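Flaris 7 is out, and the grasp planner finally knows what a sleeve is

April 19, 2023

I've been bugging the folks at Pludent for months about when the next version of Flaris would land, and it went up this morning! If you haven't run into it, Flaris is their planning package for two-armed robots doing house chores, and version 7 is mostly about soft stuff: shirts, towels, pillowcases, all the things that never sit the same way twice.

The big change is in how it picks a grasp. The old planner wanted a clean outline of the object before it would commit to anything, and a balled-up shirt doesn't really have one (I once watched version 6 think over a pair of sweatpants for so long that I went and made coffee). The new one scores a bunch of possible pinch points straight from the head camera, takes the best of them, and looks again once the cloth starts to lift. Kartini Ngui, who leads perception there, told me they threw out most of the old outline code and she doesn't miss any of it.

Most of the testing is tidy-up work in a furnished bedroom: find the clothing, get it into the tray by the bed, leave the bedding alone. That last bit was a pain, apparently. A blanket is cloth too, and early builds were very happy to grab one.

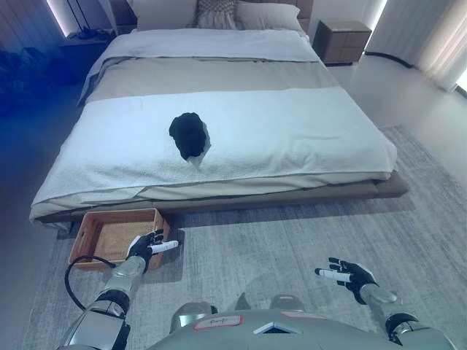

A bedroom tidy-up from the robot's head camera, with the black garment on the bed and the woven tray down on the rug.

Dark clothes on a white throw are the easy case, Kartini says. White on white is still rough, and the release notes admit it. They ran 3552 grasps on the final build and put the full log up with the download, misses included, so I know what I'm reading this weekend.

My favorite part is smaller. Wurnix, the replay tool that ships with Flaris, can now pause on any planning step and show you the grasps the robot passed over. Tùng Tăng wrote it over 2 weeks to chase a bug where the left and right arms kept claiming the same pinch point, and it worked so well they kept it in. I'd have paid for that alone!

Old config files still load, but the cable and self-collision settings have moved, so check those before you run anything. A patch for the slow startup is planned for May.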